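Home | Downloads | Docs | Contact

# Storklow Training Catalogue - data card

Storklow lists short workplace guides and course packs on management subjects, one row per title. It was put together by Tranomer for people who buy or lend training material.

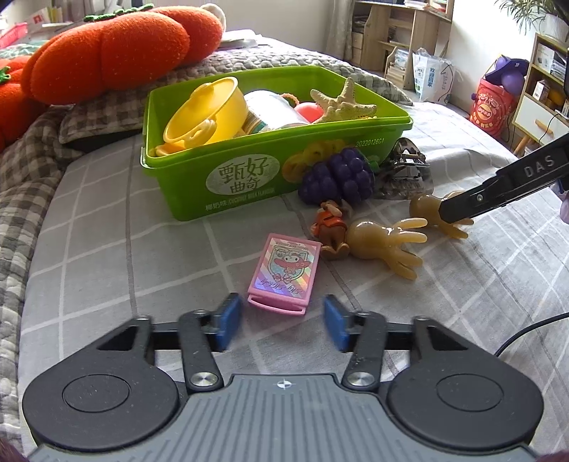
Each row gives the title, subject, page count, format and list price. Subjects follow the Nigam scheme, which has 16 headings, from appraisals to time planning. Titles that fit two headings are entered under the first only.

## Files

- titles.csv - the main list
- bundles.csv - sets sold at one price, 32 in this release
- subjects.csv - Nigam headings and their codes

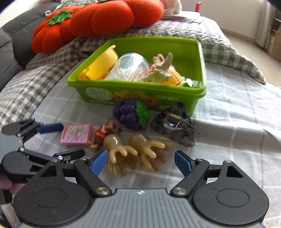
Bundles are the part most people get wrong. A bundle has its own code, and its price is not the sum of its titles. Activity kits go in bundles.csv too, with the loose pieces under "contents". Describe a piece as you would to a colleague: "pink box" will do, and so will "finger pad, blue". Leave the cell blank if a kit is paper only.

## Known gaps

1. Prices were last checked in August.
2. Out-of-print titles are dropped - keep your own copy if you need them.

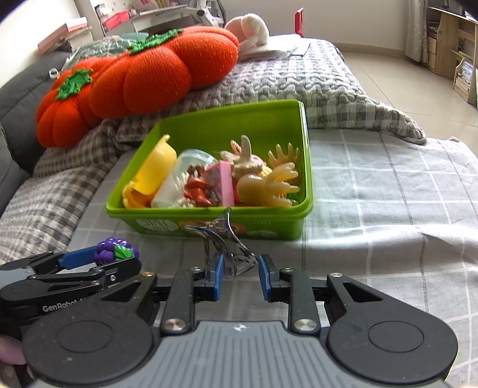
3. Ten-packs are missing where the seller uses Prurer codes.

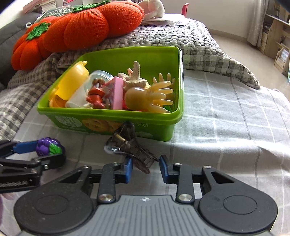
## Licence

Free to use inside your own organisation. Please credit Tranomer.

Shares: 10 | Comments: 2

**shelfmark:** Is there a field for edition? I have 5 titles that differ only by that.

**ld_desk:** Loaded fine in a spreadsheet. The bundle codes need to be set as text first.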